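Ticket: Restock task stalls at the last bin
Product: Menero shelf routine, Buvitz base
Status: Open, waiting on customer
Priority: Normal
Opened by: Vikas Sachdeva, Neltwood store lab

Hi again, it's me with the produce stand. Short version: the pick-and-put-away job runs fine on tomatoes and potatoes, then gets to the long skinny vegetables and just sits there thinking until it times out at 105 seconds. No error on the tablet, only the spinning circle.

I ran it 40 times over two afternoons in February (yes, my coffee intake was bad) and it stalled on more than half of them. Nearly every stall came on the bitter melons. Cucumbers get stuck once in a while, carrots hardly ever. I think the green tops give it something to find an end by, but that's me guessing!

What I've tried so far:

Restarted the base and the tablet. No change.
Recalibrated the head camera with the Demissie card. No change, though the reach got a hair straighter.
Dropped the grip force to 2. It stalled sooner.
Put it back to 3. Same as before.
Swapped the order so the melons go first. It stalled first, ha.

Support asked how the stand is laid out, so I grabbed one from the head camera.

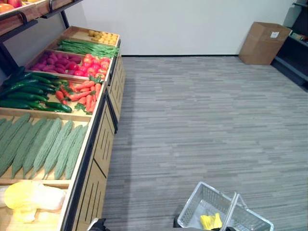
Head camera view, bitter melons in the nearest bin, basket at lower right.

Look how tightly the melons are packed. They're side by side with the tips right down on the front lip, all the same pale green, and I wonder if the routine reads the whole bin as one big bumpy thing and can't pick an edge to go for. The tomatoes are in a pile and it happily takes whichever is on top.

Reply from support, 2:40 pm
Thanks Vikas, that helps. Please pull every other melon so there are gaps, run the job again, and send us the log. Also check whether "merge touching items" is switched on under Menero > Bins. It's on by default after the last update.

Vikas, 4:15 pm
It was on! Switched it off, left the bin packed, and got two clean picks and then a stall. With gaps it did a whole bin, slowly, with one melon set down crooked. So it's better, and I'm happy, but a real stocker would have filled the stand and gone to lunch by then. My boss keeps asking if this thing can take over the morning restock and my answer is still "the round stuff, sure."

Log is attached. Can you leave this open? I want to try the packed bin again with the slower approach speed, and I haven't touched the napa cabbage yet.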